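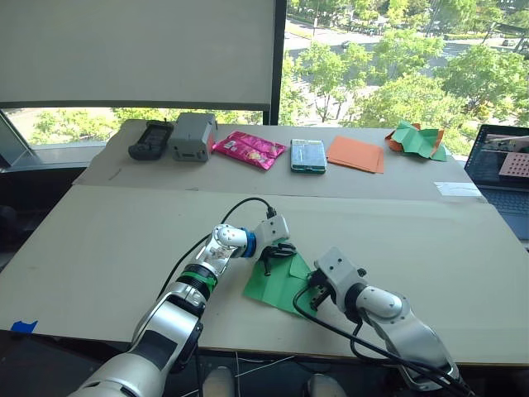
Plinell is a control and perception package for two-arm setups, and I've been living with it since July. It takes the video from your head camera and both wrist cameras, keeps one shared idea of where the material is, and hands each arm a short plan it can throw away if things shift. I mostly use it for paper. A green sheet on plain cardboard, with one gripper at each side, is about as kind a test as you can give the tracker, and it still manages to be hard (paper moves when you breathe near it!).

Setup took me one Saturday. You feed it your arm models, run the calibration card past every camera, and it sorts out the offsets. The old Damgaard driver works too, but please update it first or the grippers lag. 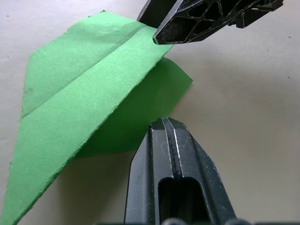 Wrist view: torn edge and a long diagonal crease.

What sold me is the crease finder. It looks for the change in shade along a fold and keeps that line even after the sheet gets turned over, so the next step has something to line up with. Plain matte paper does best.

The planner is called Stisham and ships in the same box. You write a fold as a list of steps, hold here, lift there, press along this line, and it decides which arm does which.

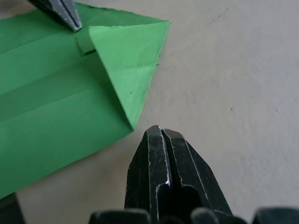

It also replans 30 times a second, which sounds like overkill until a corner slips. My one gripe is the step editor. Undo only goes back 2 steps, and I make way more mistakes than that.

You can log everything and scrub through it later with the camera views lined up, and I use that more than any other feature. 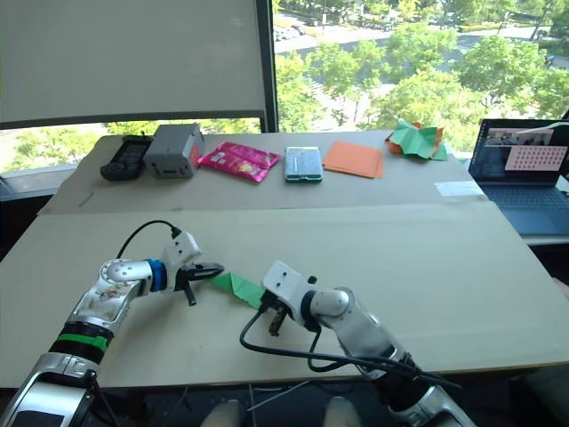
Exporting those logs is a single click, and they open fine in Sindel if that's what your group already uses. The base license covers one workstation and two arms, with updates included.

Posted in July by the shop desk
242 shares | 93 comments

Related items
Stisham step editor add-on
Damgaard gripper driver
Sindel log viewer
Calibration cards, pack of 2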